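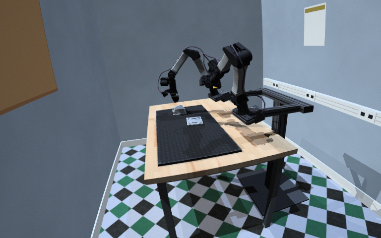
Two robot arms over a light wooden tabletop

I went to the Sirbridge open day mostly for the bread, and I'm not ashamed of it. My cousin had been telling me since last April that the old mill opens its doors for one day in the winter, that you can walk right up to the stones while they're turning, and that you should bring a bigger bag than you think you need. She was right on all counts (I brought a small bag and ended up carrying rye flour in my coat).

The bus from Ternen takes 17 minutes and drops you at the bottom of the hill, so wear decent shoes. The lane was all mud and I slid most of the way down again on the return trip. Doors opened at ten, and by the time I'd wiped my boots there was already a line for the first tour. Admission was $4, which includes a cup of tea and a roll still warm enough to melt the butter. Best $4 I've spent this year!

The tour starts on the ground floor with the waterwheel. You hear it long before you see it – a kind of slow slapping – and then you come around the corner and it's enormous and dripping and covered in moss. Our guide had worked there for years and talked over the racket without seeming to raise her voice at all. I caught maybe half of what she said. The bit I did catch was about eels getting into the channel, and I'd happily have listened to a whole hour on the eels.
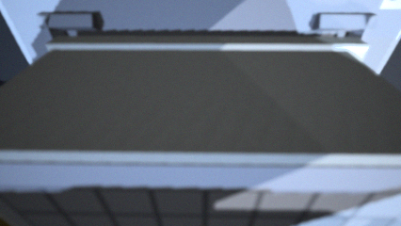

Upstairs is where the grinding happens. There are 2 pairs of stones and only one was running, with the other opened up so you could see the grooves. They get recut by hand, and you can put your palm flat on the stone and feel how sharp the edges are. The flour comes down a wooden chute into a sack, and everybody in my group stuck a finger in it when the guide turned around. It smells like toast. I had no idea raw flour could smell like anything.

The stairs to the top floor are really a ladder, so if your knees are bad, stay down and have another tea. Up there it's just grain bins and a tiny window, but you get the whole Ellik valley in one go, with the river bent double and the church looking like a toy. 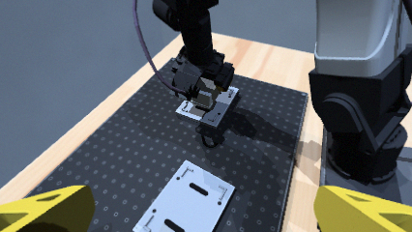 After that I went straight to the bakery stall in the yard. They had a seeded loaf, a plain white, and a dark sour rye that sold out while I was standing there dithering. Learn from me and buy the rye first. I consoled myself with 2 cinnamon buns and ate both of them on a wall.

Next to the bakers was Doãn, a little food stand doing rice noodle soup, and the line for that was longer than the one for the mill. I waited, and the broth was worth every minute – lots of star anise, a big handful of herbs, and a chili sauce that made my eyes water. 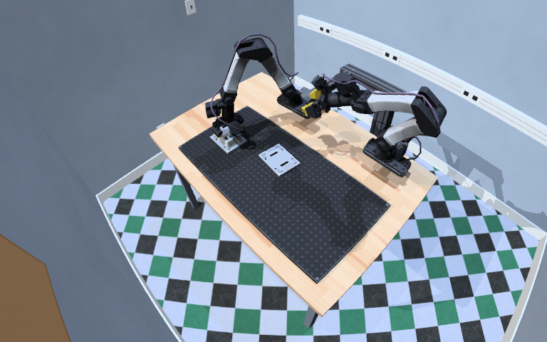 If you're planning to go next winter, get there for the first tour and bring cash, as the card reader at the bread stall kept giving up. Dogs are fine in the yard but can't go inside. The last bus back to Ternen leaves before the open day finishes, so check the board at the stop when you arrive. I'm already on my second batch of rye rolls and they're still coming out flat, so if anyone has a good recipe for stone-ground flour, please leave it in the comments.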